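Allinden Serviced Apartments
Operations meeting, February
Minutes

Present: operations manager (chair), laundry lead, two floor supervisors, maintenance, purchasing, accounts (minutes)
Apologies: front desk, Han Street
Started 2:05 p.m.

1. Minutes of the last meeting
Agreed, with one correction. The dryer out of service at Han Street is the left one.

2. Matters arising
Lint filters have come. The new cart wheels have not, and purchasing will call again. The floor supervisors repeated that the old wheels mark the hallway on the second floor and that guests have started to mention it.

3. Machine help with towels and linens
Purchasing reported on the Vornine arm, which Erkatari is offering on a monthly lease. The sales sheet lists towel folding, towel hanging, wiping down and "light tidying." Purchasing's view was that the lease is cheaper than expected and that we should at least talk about it.

The sheet claims 944 successes in 1000 tries at hanging a towel. The laundry lead asked what counted as a success. The sheet does not say. She asked whether it was the same towel every time, on the same stand, on the same counter. The sheet does not say that either. Purchasing wrote to ask and got back a link to the sheet.

The chair noted that Han Street alone puts out 277 towels on a full day. If the claimed rate held up, that would still leave a good many for a person to go back and fix, and the person would have to find them first. Maintenance said the rate would not hold up in our bathrooms, where no two towel bars are at the same height and one is held on with a drywall anchor he would prefer not to discuss.

A floor supervisor made the point that hanging is the easy part of the job. Picking the towel off the floor, deciding if it is clean, shaking it out and turning the label to the back is where the minutes go. Nothing on the sheet covers any of it. Wet towels are not mentioned at all.

Purchasing answered that a towel is a hard thing for a machine to handle and that getting a grip on one is real progress. It has no fixed shape and it changes every time it is touched. The laundry lead agreed that it was clever. She did not see why we should pay for it being clever. She asked for it to be recorded that our standard is a towel folded in thirds, hem down, edges level, and that "on the rack" is a different standard.

Speed was discussed. No time per towel is given anywhere in Erkatari's material. A trained attendant does a full bathroom set in under two minutes – bath, hand and face. The chair will not consider any lease without a time per towel in writing.

Maintenance raised space. The arm needs a counter and power, and staff would need to keep clear of it. The folding counter at Han Street is already shared with the lost property bins. He also asked who gets the call when it stops at six in the morning, and was told it would be him. He asked for his objection to be minuted.

Wiping down: not discussed. The general feeling was that if towels are this uncertain there is no point in getting to mirrors.

The floor supervisors asked what this means for hours. The chair said no hours will be cut on the strength of a sales sheet, and that this should be passed on to both shifts today.

Decided: no lease at this time. Purchasing to ask Erkatari for (a) the meaning of "success," (b) a time per towel, (c) results with damp towels and with a full bath sheet, (d) the cost of a service visit. To come back when there are answers. The laundry lead voted for this but thinks (c) should have been (a).

Pictures for item 3
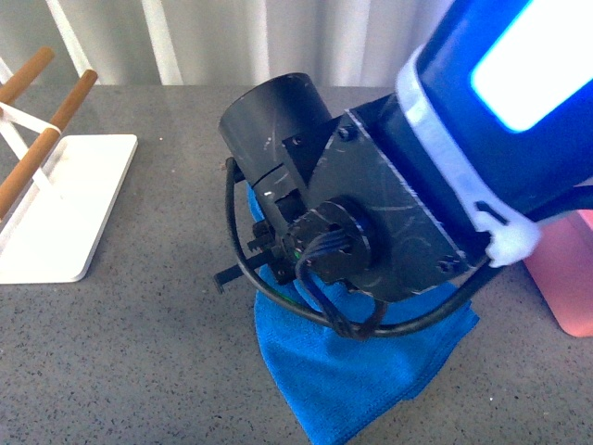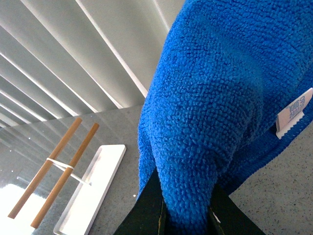
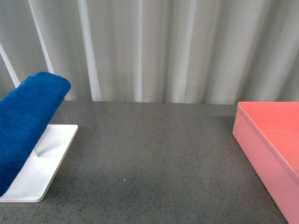
Towel over the stand, pink box at the other side.

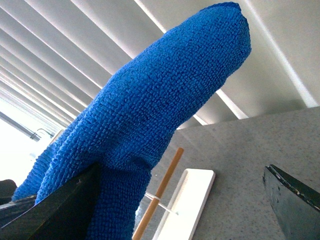

Reading time: 4 minutes

4. Detergent
The change of brand is put off until the current drums are used up. The laundry lead reports that the new sample leaves dark towels stiff. Accounts would like it known that the price offered runs out at the end of the month. Noted.

5. Missing hand towels
Still going missing from the third floor. The supervisors think they are ending up in the gym. Gym hamper to be emptied into its own bag for two weeks and the hand towels kept apart. Maintenance to fix the hamper lid while he is there.

6. Any other business
The microwave in the staff room is not to be used for warming face cloths. A sign will go up.

A floor supervisor asked if a robot could be leased to answer the Han Street phone. The chair took this as a comment.

Actions
Purchasing: questions to Erkatari; cart wheels
Maintenance: hamper lid; dryer, left one
Floor supervisors: tell both shifts about item 3; gym bag
Laundry lead: staff room sign

Closed 3:20 p.m. Next meeting in the Han Street breakfast room, after service.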